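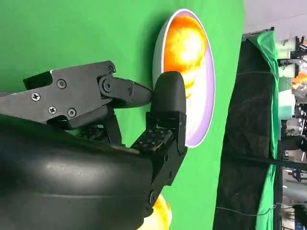 Nallwood, 2026-01-23

So I finally rewrote our house rules for the tabletop station, and I'm weirdly proud of them! The old ones were a six-page thing called the Wernia sheet (after the project it was written for) and it had reached the point where people signed it without reading past the first paragraph. I know this because the second page still told you to log in to a computer we got rid of last March.

The new version fits on one side of paper. Nine rules. I wanted fewer, and I did have it down to seven for a day or so, but then I got into a long argument over lunch at Lonus and two of them crept back in. I'm not going to post the whole list, because half of it is about door codes and who orders tape, but a few of the rules took real work and I'd love to hear how other shops handle them.

Go easy on the rim

The one I care about most is about dishes. Anything with a rim gets touched with the fingertip pad first, slowly, and you stop when it's touching. You don't squeeze to find out. Squeezing to find out is how you chip a glaze, and a chip on the rim is the kind of thing you don't notice until you're going back through footage two weeks later, wondering why the dish looks different on Tuesday.

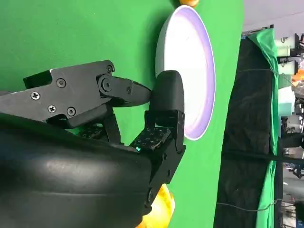 The pads themselves get a wipe and a look at the start of every session, dotted grip pads included (crumbs and lint love those little bumps). Then the screws. The old sheet said "check fasteners," and I can tell you from experience that this means glancing in the general direction of the hand and saying yep. The new rule says put a driver on each finger screw you can reach with the power off. If one turns, write down which one. That's it. Fifteen minutes if you're careful and have decent light, and I'd take that over hunting for a tiny screw under a green cloth any day of the week.

Objects are on the list or they're off the table

We have a box of props, and the rule used to be "use sensible objects," which, well, my idea of sensible and yours may differ. Now there's a list taped inside the lid. The little orange and white striped pumpkins are on it, and they can stay on it forever as far as I'm concerned. They're squat, they've got ridges, and a hand can come at them from on top or from underneath. If you want to add something to the list, you write down what it is and try it with one hand before you try it with two.

Related: one job for each hand, said out loud before you start. Left takes this one, right takes that one, plate stays in the middle. It feels silly for the first 3 runs and then you stop noticing you're doing it. 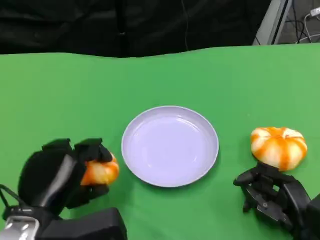

Starting the same way every time

This was the lunch argument. I used to think a start layout could be "near enough," and a colleague who had come over from Takagi thought it should be measured to the millimeter, with a jig. Where we landed: the plate starts empty and in the middle, one pumpkin goes on each side of it, and each one has to be where its own hand can get to it without crossing over. Past that you're allowed to vary things, and you should, as long as you write down what you varied.

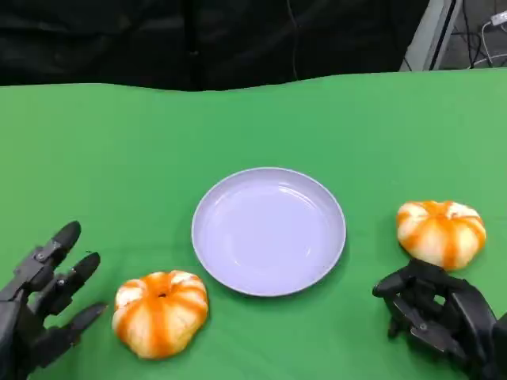 The cloth goes in the same section. Smooth it before every session, front to back. I don't fuss over a bit of a wave along the far edge, but I do want the part the fingers work over to lie flat. The curtain gets pulled across as far as it'll go, and cables stay behind it or well off to the side, out of reach of both hands. I had written "no cables visible" in my first draft and got laughed at, fair enough, so now it says no cables on the cloth.

And the last rule on the page is the boring one: stop button within arm's reach of whoever is running, tested before the first run of the day. It was on page four of the old sheet. I've put it in bold now and I'm thinking of moving it to the top, so if you've got opinions on whether people read the first line or the last line of a posted list, the comments are open until I get sick of moderating them.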